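Sac étanche Prastix Majali 84 L : essai en randonnée et en canoë

Le Majali est un sac à dos étanche à enroulement, prévu pour les itinéraires mixtes marche et rivière. Nous l'avons utilisé sur 4 étapes, avec un col à 2271 m et deux journées de descente en eau vive.

Construction
Toile enduite, coutures soudées, fond doublé. Le dos est rigidifié par une plaque amovible. La ceinture se démonte pour l'embarquement, en une minute environ une fois la manipulation acquise. Les sangles de compression latérales tiennent leur réglage, mais les boucles sont difficiles à ouvrir avec des gants en néoprène.

Portage
Jusqu'à 15 kg, la charge reste près du dos. Au-delà, les bretelles cisaillent à l'épaule et la ceinture glisse. Le dos n'est pas ventilé. Le modèle concurrent de Trovbridge porte mieux, pour un litrage inférieur.

Étanchéité
Trois tours d'enroulement sont nécessaires. Après immersion complète sous un raft retourné, l'intérieur était sec. La poche frontale, elle, prend l'eau : ne rien y mettre de sensible.

Organisation
Un seul compartiment, sans accès latéral. Prévoir des sacs de rangement, dont un pour les déchets, à vider à l'arrivée de chaque étape. Canettes et bouteilles en plastique s'y accumulent vite.
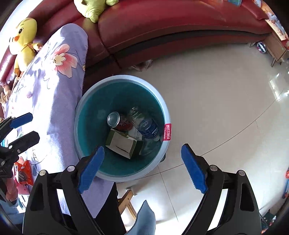
Prix et disponibilité
326 euros chez Clalholm, plaque dorsale comprise. Kit de réparation vendu séparément.

Avis
Recommandé pour un usage à dominante rivière. Pour plus de deux jours de marche consécutifs, choisir un portage plus élaboré.

Essai : Fouad Daher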